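Kullska two-arm kit for bakery packing, worth the money?

kerkthorpe_baker
Has anyone had the Kullska kit on trial? We're a small bakery, two shops and a market stall, and most of our packing is rolls and plaits into baskets for the counter. Metdale have offered us a unit until the end of April, then it's rent or send it back. The rental is 363 a month on their basic plan. I'd like to hear from people who have used one with bread, as all the videos I can find are of boxes.

LaibaC
We had one for a season. Fine with anything firm. Soft rolls came out with finger marks until we turned the grip force well down, and then it dropped a few. You need the flat pads, so ask whether they're in the price. Ours were extra.

gdufour
What sort of numbers are you packing? Under 2000 pieces a day I can't see it paying. A Saturday lad is quicker and he can sweep up as well.

kerkthorpe_baker
Nowhere near 2000. Our best morning so far was 601. But it's getting someone in at 4am that's the trouble, and the packing has to be done before the van goes.

gdufour
Then pay more for the 4am shift. You'll still have somebody standing next to it for the first few months.

LaibaC
Don't agree with that. We left ours alone after the second week. It stopped now and then and put a light on, and whoever was nearest went over and cleared it. The setting up is what takes the time. Every new shape has to be taught, and the long plaits took us far longer than the round ones.

charito_p
Is it quoted with one arm or two? Doucette do a single arm for less and I think it would manage baskets. I only looked at it at a show though, never had one in.

kerkthorpe_baker
Two. Metdale say the second arm is for handing over and for turning things the right way up. At the moment I've got them both set up at the one table and I'm just doing bread into a basket, with the left arm doing the lifting.

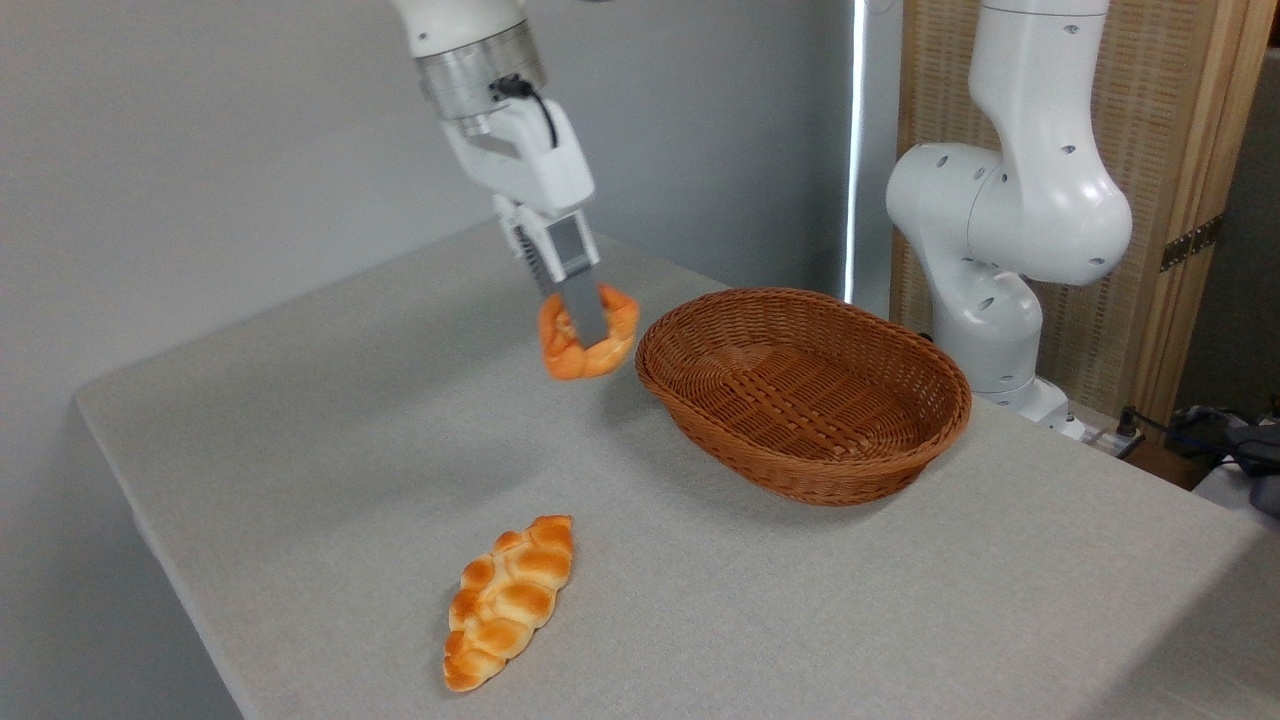 The pads are flat ones and they came with it, so that's one thing off the list. I've kept the speed on the lowest setting. Next job is the long plaits, then I'll try it with flour on everything and see how the fingers cope.

LaibaC
Wipe the pads every hour or so if you use a glaze. Ours got sticky and the roll wouldn't let go over the basket.

gdufour
And get the call-out charge in writing before you sign.

Comments (2)

Nathalie Beaudoin
Useful thread. We're looking at the same kit for scones. Did Metdale charge for delivery?

Dale Desjardins
Had the Doucette one. Support was slow to answer, but the arm itself was all right.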